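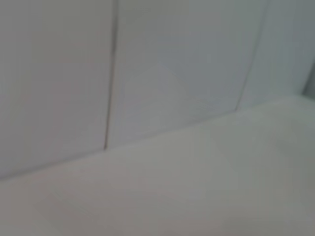
我们家搬进现在这套房子的时候，厨房台面上什么都没有。那时候我还挺得意，拍了好几张照片发给朋友，说这回一定要保持住。结果住到八月，台面上已经有了两台咖啡机、一个只用过一次的酸奶机、三瓶快见底的酱油，还有一大摞不知道该扔还是该留的说明书。

所以我现在特别想替“收纳”这件事泼点冷水。

这几年网上教收纳的内容实在太多了，我自己也是忠实观众，睡前刷一个多小时，越刷越精神。视频里的人把面粉倒进透明罐子，把袜子卷成小寿司，抽屉一拉开，格子里整整齐齐，看得我浑身舒坦。然后我就开始买东西。我翻过去年的订单，光是盒子、篮子、隔板、标签机这一类，一共花了712块。712块！够我请个钟点工好好擦几回油烟机了。

最惨的一次是在普伦德加斯特（Prendergast）家居店，我原本只想买一个灯泡，出来的时候推着一车抽屉分隔盒。回家一量，有一半放不进我的抽屉，差了一点点，硬塞进去就再也拉不出来。那些盒子后来去了哪儿？去了另一个更大的盒子里，现在还在床底下。

我越来越觉得，收纳用品这个生意妙就妙在，它卖给你的是“马上就要变整齐”的那种感觉。付款那一下最爽，好像人生已经理顺了一半。等快递到了，拆开，屋里的东西一件没少，还多了几个盒子和一堆纸箱。

前阵子我跟邻居聊起这个，她很不服气，说东西多的人家没有盒子怎么过日子。我承认她有道理。家里有小孩的，积木和蜡笔总得有个去处，你不能要求人家四大皆空。我反对的是先买盒子再想装什么，这个顺序一错，后面全错。篮子空着放在那儿，你看它不顺眼，总想往里扔点什么：钥匙、电池、过期的优惠券、不知道哪件衣服上掉的扣子。过两个礼拜它就满了，满了你又去买下一个。

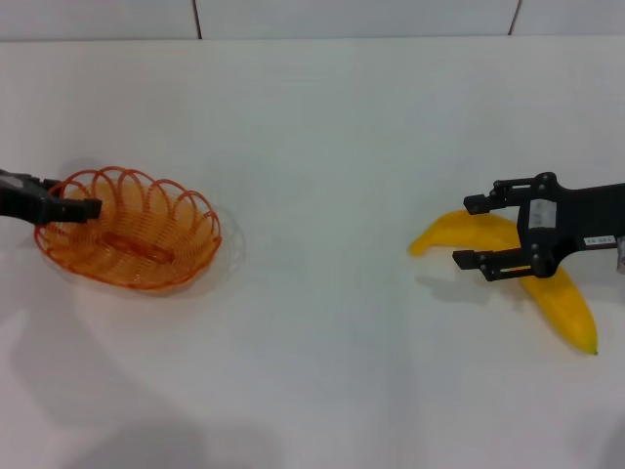
台面上的橙色铁丝篮，四面透空，放了什么一眼就能看见。

说到这儿我得夸一句敞口的篮子。带盖的、不透明的、能摞起来的，我家现在基本不用了，因为盖子一盖我就失忆。我在一个带盖的箱子里找到过四把剪刀，每一把都是因为找不到上一把才买的。敞口的东西逼着你面对它，乱了就是乱了，客人来了你会脸红，脸红了就会收拾。这个办法很土，可对我这种人管用。

我也试过那种很严格的扔东西法，在一个叫“祖霍姆”（Zulholm）的打卡小组里待过，要求一个季度清掉211件物品。头几天特别过瘾，扔旧T恤、扔干掉的圆珠笔，每天往群里报数。到后来就变味了，有人把一盒回形针拆开来一枚一枚地算，我呢，扔掉了一口好好的小奶锅，冬天又花200块买了口差不多的回来。你说我图什么呢。

所以我现在的做法很没出息：不买新的收纳用品，也不打卡，每天晚上烧水那几分钟，把厨房台面上不该在那儿的东西拿走。水开了就停，管它收没收完。客厅照样乱，阳台更别提了，我先生的鱼竿已经在那儿横了大半年。但早上起来进厨房，台面是空出来一块的，我能在那儿切个橙子，心情就不错。

床底下那箱分隔盒，我打算挂到二手网站上去。已经有人来问了，对方的第一句话是：能不能再送个大点的盒子装。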